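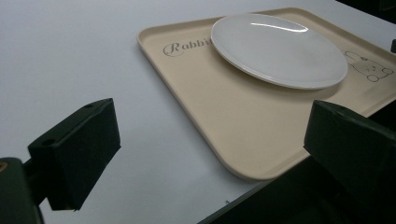
*Cream tray with script lettering, white tabletop.*

## Changes to the rinse water schedule at Ambrose

The rinse water softener serving the Ambrose kitchen was replaced in February. The old unit, a Girnex single-tank model, had been regenerating on a timer, so it used the same amount of salt whether the kitchen had run one service or three. The new unit is a Grutel twin-tank softener with a flow meter. It regenerates by volume: one tank stays in service while the other is flushed with brine, and the changeover point is set at 1,177 gallons.

Most of the complaints that led to the replacement concerned spots and film on trays, glasses and flatware. These have two separate causes, and the treatment differs.

**Scale** is calcium carbonate left behind when hard water dries. It is white, slightly rough, and dissolves in a weak acid. A few drops of white vinegar on the spot will settle the matter: if the mark goes away within a minute, it was scale.

**Etching** is damage to the surface itself. It looks similar at first, sometimes with a faint rainbow tint on glass, and vinegar does nothing to it. Very soft water combined with too much detergent is the usual source. Etched glassware can't be restored and should be pulled from service once the haze shows from arm's length.

With the old unit we saw mainly scale, worst in the last hour before regeneration. With the new one the risk moves the other way, and detergent dosing has to come down.

### Dosing

The dispenser was set for untreated water and had never been changed. Please use the lower setting marked on the inside of the cabinet door. If plates come out greasy at that setting, check the wash temperature and the spray arms before turning the dose back up – a blocked arm produces the same result and is far more common.

Rinse aid stays where it was. Too much of it leaves streaks that run in the direction of drainage, and these wipe off with a dry cloth. 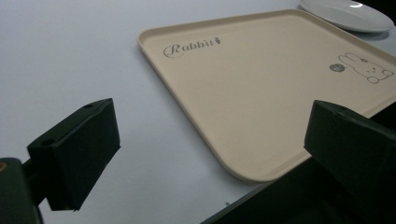 Printed and coated pieces need some extra care under either setting. Decoration applied over the glaze or on top of a coating wears faster than decoration sealed underneath, and strong alkali speeds that up. Wash these by hand with neutral detergent, rinse, and stand them on edge to dry. Do not stack them damp. Water held between two flat surfaces dries slowly and leaves a ring at the line of contact, even when the water is soft.

### Salt

Use evaporated pellets only. Rock salt contains insoluble matter that collects in the bottom of the brine tank and eventually reaches the injector. The supplier is now Rustirico, who deliver to the rear door. Bags should be kept off the floor.

Keep the salt level above the water line and below the top of the brine well. If the level has not moved in two weeks of normal use, suspect a salt bridge: a hard crust with a hollow space below it. Push down gently with a broom handle. Do not use a metal bar, which can crack the tank wall.

### Testing

Hardness is to be tested at the sample tap downstream of the softener, before the first wash of the morning, after running the tap for 58 seconds or longer. A reading of one grain per gallon or less is acceptable. Anything higher should be retested after the next changeover – if the second reading is also high, put the unit in bypass and log it.

Readings on the old unit averaged around 2 grains and rose sharply toward the end of each cycle. The log sheets are in the folder on the cabinet shelf, and the columns have been changed to include the meter total. Please fill in both the reading and the meter total, as the reading alone does not show how far into the cycle the sample was taken.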